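September, bench notes, desktop refresh

Started 8:40. Carrying on with the office machines moving off the old Pekton desktop build and onto the new one. The plan from last month was to do an in-place upgrade on everything that could take it and wipe the rest. After this morning I think more of them go in the wipe pile.

First machine is the old front counter PC. Upgrade installer ran its compatibility check, complained about the Jelten label printer driver and the backup agent, then let me continue. Removed the backup agent by hand, left the printer driver to see what would happen. Installer got as far as the second restart and sat on a grey screen with the cursor for a good while. Disk light was going the whole time so I left it alone and had a coffee. Came back to a login prompt.

User profile came across fine. Desktop icons in the right order, browser bookmarks there, mail signature there. Default programs all reset to the Pekton ones, which people will ring about. There's a policy template for that and I should have applied it first. Note for next machine: template before upgrade, then a restart, then the upgrade.

Label printer shows in the list and accepts jobs but the jobs vanish. Tried the generic driver, same. The Jelten download page has a package for the new version but it wants the old one gone completely first, and the uninstaller for the old one won't run on the new build. Ended up deleting the driver files from the store at the command line, restarting, and installing the new package. Prints now. Colour of the status icon is wrong but I don't care about that.

Boot time on the upgraded machine is worse than before. Timed it from power button to a usable desktop, 316 seconds the first time, which included it finishing updates, so not a fair number. Second boot much better but still slower than it was last week. Startup list had two copies of the file sync client, old and new, both trying to index the same folder. Disabled the old one. Third boot was acceptable.

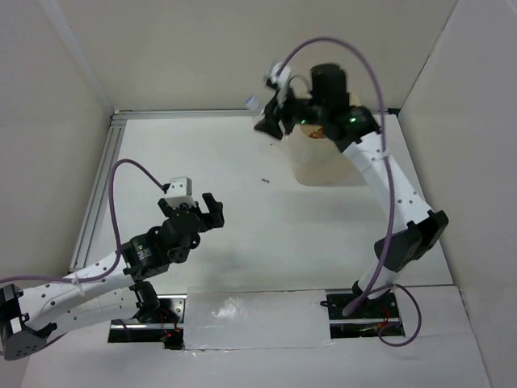

Second machine was a clean install from the Kustholm image on the USB stick. Far less trouble. It asks for region, keyboard and network, and then leaves you be. Picked English (Australia) and it still came up with the US date format in the file manager, so that needs setting per user or in the image. I'd prefer the image. Have put it on the list.

Free space after the clean install was a surprise. The upgrade leaves the whole previous system in a folder on the root of the drive and the cleanup tool hides it behind an extra tick box labelled "previous versions". Before the tick box the first machine had 744 MB free, on a drive that was half empty yesterday. Anyone doing these on the small drives, check that before you hand the machine back or the first round of updates will fail with a code that tells you nothing.

Licensing. The clean install didn't pick up the existing activation and dropped into the trial period. The upgraded one kept it. Rang support, waited, was told to re-enter the key with the network cable out and then plug it back in. Sounded like rubbish but it activated. Written on the sheet inside the cupboard door as well.

Dmytriv accounts package: won't install on the new build without the compatibility layer, which is a separate download and isn't on our stick. Installer just says "unsupported environment" and closes. With the layer added it goes on and opens the test ledger. Report preview is slow and the fonts in the preview are too heavy, but the printed page looks right. Accounts machines should stay on the old build until after the end of the quarter anyway.

Memory use, idle, nothing open, clean install: 925 MB. Upgraded machine was a fair bit higher even with the duplicate sync client off. Didn't chase it.

Where that leaves things at 3:15:

Counter PC done, needs the default programs put back.
Spare PC done from image, date format to fix.
7 machines to go, not counting accounts.
Stick needs the compatibility layer, the new Jelten package and the policy template copied on to it.

Going to rebuild the image with the date format and sync client sorted and do the next one from that. If it takes under an hour start to finish I'll stop doing upgrades altogether and copy the profiles across from the server.

Also the USB ports on the front of the spare PC are flaky, use the back ones.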